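Automatización del puesto de recogida (Posex)

De la enciclopedia interna de oficios y talleres. Artículo en desarrollo; faltan referencias en varias secciones.

Se llama automatización del puesto de recogida, en la empresa de menaje y catering Posex, al paso de las tareas de retirar, clasificar y guardar vajilla ligera desde el personal de sala a brazos robóticos con pinza de dos dedos. Afecta sobre todo a vasos de plástico, tapas y piezas pequeñas. La vajilla de loza sigue siendo manual.

Antecedentes

Posex trabajaba con turnos rotatorios. Una persona por mesa, otra en estanterías, relevo a media jornada. Trabajo repetitivo, muchas quejas de muñeca y hombro. Las piezas se recogían a mano y se apilaban por tamaño; los errores de apilado se corregían al final del turno, casi siempre por el último en irse. El primer brazo lo instaló Volline, proveedor de integración, en abril. El programa se amplió a la segunda nave el 4 de junio de 2018.

El trabajo

Dos fases. Primera, la recogida en mesa: la pinza baja, cierra sobre el vaso por la pared y lo levanta. El plástico fino es lo difícil. Si se aprieta de más, la pared cede y el borde se ovala; si se aprieta de menos, el vaso gira y se escapa. El ajuste de fuerza lo hace el operario del puesto, pieza por pieza, y queda anotado en una hoja de ajustes que en la empresa llaman simplemente "la hoja".

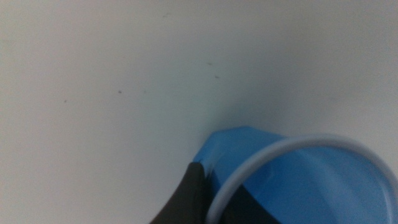 La hoja pasó pronto de ser un papel pegado con cinta a un documento compartido. 798 entradas en la primera versión, muchas duplicadas. Rathore, el programa que usa la planta para gestionar los puestos, las importó después y eliminó las repetidas, con algún dato perdido por el camino (los vasos de tamaño infantil hubo que volver a medirlos enteros).

Cambios para el personal

El puesto de recogedor desapareció como categoría. En su lugar, operario de célula. Diferencias principales: menos carga física, más tiempo de pie mirando una pantalla, responsabilidad sobre paradas. El salario base subió un escalón, pero se perdió el plus de turno partido, y ahí estuvo la mayor parte de la discusión.

Harish Bansal, encargado de turno durante la implantación, redactó el primer manual de puesto. Texto corto, bastante criticado al principio por dar por sabido el vocabulario de Volline. La segunda edición incluye un glosario y un apartado de paradas de emergencia. También fijó la norma de que quien ajusta la fuerza firma el ajuste, norma que sigue vigente.

Formación: 5 jornadas, las dos primeras sin máquina. Varios trabajadores veteranos pidieron que se alargara. No se hizo. Sí se autorizó que los nuevos pasaran una semana junto a alguien con experiencia, cosa que ya ocurria de manera informal.

Efectos menos previstos. Se habla menos durante el turno, por la separación entre células. Las pausas dejaron de coincidir. Algunos operarios dicen echar de menos el ritmo de antes; otros no volverían a él por nada. La rotación entre mesa y estantería, que era obligatoria, es ahora voluntaria y la pide poca gente.

Fase de guardado

La segunda fase es el guardado en estantería. Compartimentos abiertos por delante, con laterales cerrados. El brazo tiene que entrar con la pinza abierta, depositar y salir sin rozar el lateral. Las baldas las suministró Treltden en un tono claro, elegido por el personal de limpieza, que quería ver la suciedad sin tener que agacharse. Cada compartimento tiene un código en Rathore; en total, 1.183 posiciones entre las dos naves. El límite de carga se fijó en 100 piezas por posición, cifra heredada del sistema manual y nunca revisada.

La limpieza de baldas sigue siendo a mano. Se intentó pasarla a las células y se abandonó: el cambio de herramienta consumía mas tiempo del que ahorraba.

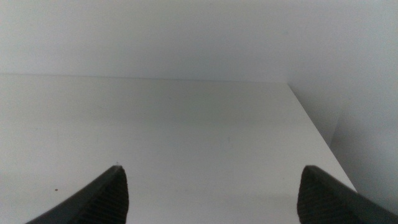
¿Quién decide cuándo se detiene una célula?

El operario de célula, sin pedir permiso previo. Debe avisar al encargado después de la parada y anotar el motivo en Rathore. El encargado puede pedir una revisión, pero no ordenar el rearranque mientras el operario mantenga el aviso abierto.

Críticas

La principal, la falta de consulta antes de la primera instalación. El personal se enteró por el plano de obra. Otra: los indicadores de productividad por célula, visibles para todos los turnos, que se retiraron de las pantallas comunes tras las protestas y hoy solo ven los encargados. Sigue pendiente el reconocimiento de la firma de ajustes como tarea cualificada.

Véase también

Manual de puesto (Posex). Hoja de ajustes. Operario de célula. Rotación de tareas.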